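Skuvside workshop
Cell 4: wrist camera and gripper service

Gallery updated February 13, 2025

Cell 4 is a single bench arm with a two-finger gripper and a small camera at the wrist. It handles lidded storage boxes for the Drinder packing trial. Service is split between Tullio Fabbri (mechanical) and Bleddyn Skyrme (camera and control). The cycle counter stood at 1,601 when the arm was released for the work covered on this page.

Finger alignment is checked through the wrist camera with the gripper closed. The inner edges should run parallel from tip to flare. A gap that widens toward the tip points to a loose finger mount; one that widens toward the base usually means dirt under the seat. Both mounts take two screws, tightened alternately.
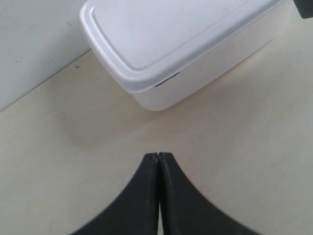 Wrist camera view, fingers closed, with a thin line of light at the center seam. Scuffing near the tip of the left finger; dark mark on the lip of the white box, near the front corner.

The finger shape is the Poulain pattern, squared at the tip and flared toward the base. Tips are wiped with a dry cloth before each alignment check. Light scuffing is logged and left alone. A tip with a raised burr is dressed flat by hand, and the pair is swapped if the two no longer meet evenly.

Box pose comes from the Trusix software, which fits the long side of the lid first and the near corner second. Pale boxes on a pale table give it little contrast, so exposure is set on the lid rim – never on the tabletop. Bleddyn keeps the last two exposure settings on the cell sheet. If the fit drifts after a finger change, reload the older one and repeat the corner check before touching the camera mount.

Next full service of the cell: April. Spare finger screws are in the drawer under the controller.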